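Kimix Bench Cell Rulebook, second edition: a review

Kimix sells a two-arm bench cell, and with it comes a printed rulebook. This review is about the rulebook. The arms have been written up plenty of times by people who care mainly about reach and payload. I care about whether a small lab can run the thing day after day without hurting anyone or wasting a month of recordings, and the book is where Kimix tries to help with that.

I used the second edition from March to June in our lab at Lostis, where we work on garment handling. Before that we got by with the Pasichnyk bench guide, a shorter document that many small labs pass around. I will compare the two where it makes sense.

What you get

The rulebook is a spiral-bound book with laminated covers. It lies flat on a bench, and you can wipe it down. There are 386 numbered clauses. Most are one or two sentences long. They are grouped by stage of work: setting up the cell, starting up, laying out the task, running, stopping, and keeping records. There is also a checklist sheet you can copy, and a web version that you can search.

The numbering is good. When someone writes "stopped under 141" in the log, the next shift can look it up and see exactly what was meant. The Pasichnyk guide has no numbers at all, so our old logs are full of phrases like "stopped, usual reason." That was our own fault too, but a numbered book makes it easier to do better.

The index is weak. Cable rules are spread over 3 chapters and the index lists only one of them. I ended up writing the other page numbers in by hand.

Setup and guarding

The setup chapter is the strongest part. It tells you to do your own risk assessment before you power anything, and it is clear that following the book does not replace one. It says who may be inside the reach of the arms and in what state the arms must be. It tells you to place the stop button where the operator's hand can get to it from the normal standing position, then to test it at the start of every shift and write down that you did.

I have seen a lot of small labs skip the testing. A stop button that was fine in the winter is assumed to be fine now. The clause is blunt on this: no test recorded, no running.

Cable rules come next. Cables that move with an arm have to be tied to the link, with enough slack at each joint for the full range of motion, and you must run each joint slowly to both ends of its travel and watch the cable before the first task. The book gives no figures for slack. It leaves that to the arm's own manual. I would have liked a drawing.

Laying out the task

The chapter on layout covers soft goods in particular, and this is what made me buy it. Cloth is awkward. It catches on things, it hides edges, and it never sits the same way twice. The book asks you to settle the starting layout in writing before you record anything: which container, which rack, which side, which garments, how many hangers. Variation is fine as long as it is planned and noted.

It also has a rule on shared space. With two arms over one table, you have to define the area that both can reach and decide how they take turns there, or show that your control software deals with it. For hanging work the rail and the space around it count as shared by default. We had not thought of ours that way before. We had drawn a line down the middle of the table and left it there.

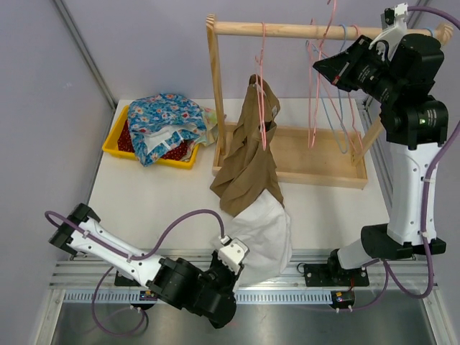 Brown garment on a pink hanger, yellow container of clothes at the left, one arm to each side.
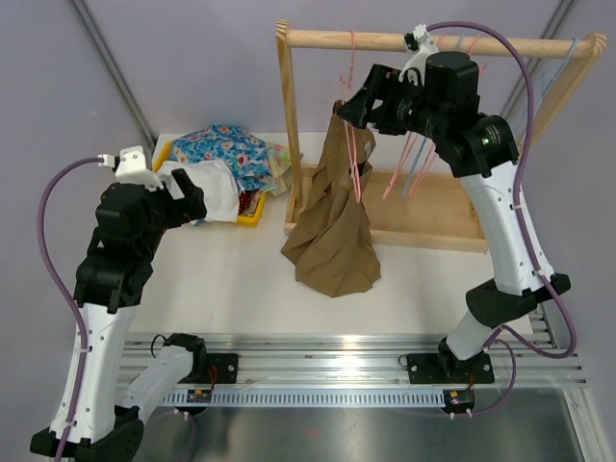

Does a cell this size need a written procedure if only trained people use it?

Trained people are the ones who drift furthest from the procedure, so write it down anyway. A single page covering startup, stop, entry to the cell and restart is enough for most benches, provided it is kept at the bench and is the same page everyone was trained on.

Running and stopping

The running chapter is short. One operator is in charge at a time, and the name goes in the log. The operator watches the work and does nothing else. If a piece of cloth gets into a place where it could be drawn into a joint or a gripper, you stop first and clear it second, with power to the arms off. The book repeats this in three different clauses, and I think the repetition is justified. It is the easiest rule to break. A sleeve slides somewhere it should not go, the arm is moving slowly, and it feels quicker to reach in and flick it away.

The restart clauses are fussy, and I mean that as mild praise. After any stop where a person entered the cell, you check the table for tools, check that the rack has not shifted, bring the arms to a known position at low speed and then begin a new attempt. You do not pick up in the middle of the old one. This costs time. It also cleaned up our recordings more than any other single change, as we no longer have attempts with an unexplained jump halfway through.

One rule I disagree with says that anything hanging over the front edge of the work surface ends the attempt. For rigid parts that is sensible. For clothing it is too strict, and it throws out perfectly usable runs. We wrote a local exception that allows overhang where the fabric is clear of moving parts. The book does allow local exceptions if they are written, dated and signed, so we are still inside the rules, but a chapter meant for soft goods should have dealt with this itself.

Records

The records chapter asks for every attempt to be kept, including the failed ones, with a short code for the outcome. We logged 2627 attempts over the test period. Going back through them was far less painful than with our older sets. The codes are simple: completed, stopped by operator, stopped by system, void. You add the clause number for anything other than completed.

"Void" needs a better definition. Two of our operators used it for different things during the first weeks. One used it when the starting layout was wrong. The other used it for any attempt that looked bad. Those are very different, and the second use quietly removes failures from your numbers. We settled on the first meaning and went back to fix the early entries by hand.

The book also says to note changes to the cell itself, such as a replaced gripper finger or a new cable tie, in the same log as the attempts. I was doubtful, but it works. When the success rate moves, the reason is often a few lines further up.

Compared with the Pasichnyk guide

The Pasichnyk guide is free and takes an hour to read. For a single arm moving blocks from one spot to another it covers what you need. It has almost nothing on two arms sharing space and nothing at all on fabric. Its section on training new operators is better than the one in the Kimix book, though, and we still use it for that.

We also looked at the add-on checklist cards from Hevau. They are sturdy and easy to read from a distance, but they mostly repeat what is already in the Kimix startup sheet. I would not pay for both.

Good

Numbered clauses that work well in a log.
Clear rules for stopping, entry and restart.
A real chapter on cloth and other soft goods.
Lies flat and wipes clean.

Not so good

Poor index, especially for cables.
Hardly any drawings.
The overhang rule does not suit clothing.
"Void" is left too open.

Who should buy it

If you run a two-arm bench with more than one operator, it is worth the money. Plan on a full afternoon to go through it with everyone who will use the cell, and another to write your local exceptions. If you work alone with one arm, start with the Pasichnyk guide and see how far it takes you.

It will not tell you which legal standards apply to your site. There is a page saying so near the front, and you should take it seriously and ask whoever handles safety where you work. Updates to the web version are included for 2 years. The printed copy is not replaced when a new edition comes out, so check the edition on the cover if you buy one used.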